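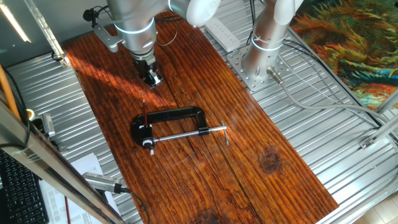
Ilze Rozīte does not like to be called a restaurateur. She has one room in Ornton, open in the evenings, where people who have never met sit down together and eat whatever she has made. There is no menu. There are no tables for two, and anyone who asks for one is told, quite kindly, about the Italian place up the hill.

"People ring up and ask if it's awkward," she says. "I say yes, for as long as the soup lasts. Then someone mentions parking."

She opened Dzene after what she calls a long and unrewarding career in office lettings. The idea came from her grandmother, who fed farm workers at one table and did not hold with conversation at all. Rozīte has kept the table and relaxed the rule.

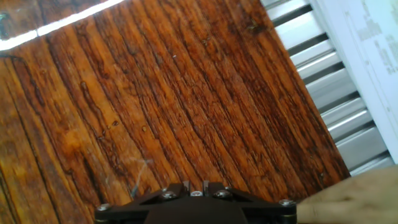 The food is plain and there is a lot of it. Barley, pork, pickled things, a rye pudding that regulars defend and newcomers leave in neat piles. She charges the same whatever you manage to eat. Her cook, Ott Kairys, would like to put something on a slate now and then. "He wants foam," she says. "I've told him he can have foam at home."

Seating is where she becomes strict. Couples are split up at the door. So are colleagues, and so, after an incident she will only describe as "the architects", are members of the same profession. Last winter she put a retired dentist next to his own former patient, who spent the evening with his hand over his mouth.

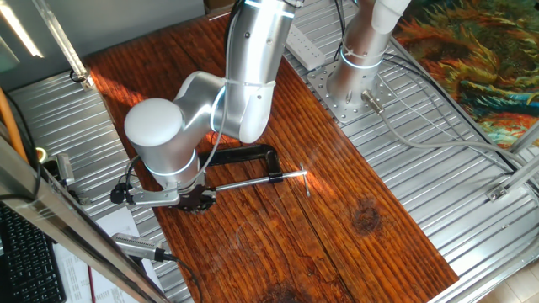 ORNTON, November

It is four in the afternoon and Rozīte is peeling beetroot while she talks. The phone goes twice. She ignores it both times, then rings back and books in a hen party on condition that they sit apart.

Has anyone fallen in love? "One pair. They moved to Oltance and now they say it's too far to come." She sounds put out. Plenty more have fallen out, which she minds less, as they tend to come back to finish the argument.

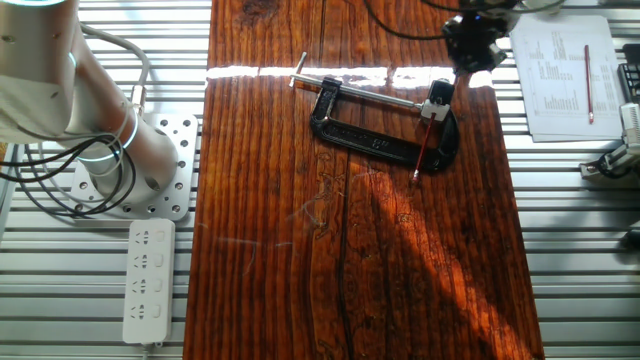
What she is fussiest about is width. Too wide, she says, and you only talk to your neighbours; too narrow and you are eating off a stranger's plate. She has firm views on timber as well, and a weakness for the sort of long board in the photograph, reddish-brown and glossy, with a dark line like a crack running down the middle. "Give the English a line and they'll keep to their side of it. I've seen a man ask permission to reach for the salt." Kairys, passing with a pan, says the man was Welsh.

She has been asked to open a second room and has said no, then maybe, then no again. For one thing she would need another Kairys. For another, she would have to miss half the evenings, and she likes to hear how things end. Bookings for the new year open next week, by telephone, when she feels like answering it.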